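Slide 1. Title. Say hello, thank Shalini Katiyar for the invitation, wait for the people at the back to find the chairs they walked past.

The talk is called "Hosting Outdoors for People Who Would Prefer to Be Indoors." I am one of them. I have given 28 summer dinners on a terrace the size of a parking space and enjoyed maybe half.

Slide 2. The invitation. Put an end time on it. Guests won't be offended, they have babysitters. My first June party said "from 6" and Devendra Rastogi left after breakfast. (Pause. He may be in the room.)

Slide 3. Shade and wind. Check where the sun is at the hour you plan to eat, which means going out there at that hour the day before with a drink. Call it research. Paper napkins are confetti with ambitions, so use cloth or bring rocks. 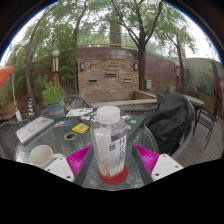 Slide 4. Food. Serve everything at room temperature and say so in advance, as if it were a style. Cold soup, yes. Anything with gelatin, no. I once put a whole Stilton out at four in the afternoon. By five it had moved — ask Neelam Rawat, who was sitting downhill of it.

Slide 5. Money. The Spahić party cost me $807 for 40 guests, and most of that was ice and a rented tent we never opened. Go slow here, people like to write numbers down.

Slide 6. Neighbors. Invite them or warn them. Joaquín Fuentealba does both and still gets the note under the door.

Skip slide 7 if we're past 7:30. It's the citronella one and it starts arguments.

Slide 8. Getting people to leave. Stack plates. Turn off one light at a time. Lalit Bajpai puts on his pajamas, but he has the build for it.

Questions. If there are none, ask the front row about mosquitoes.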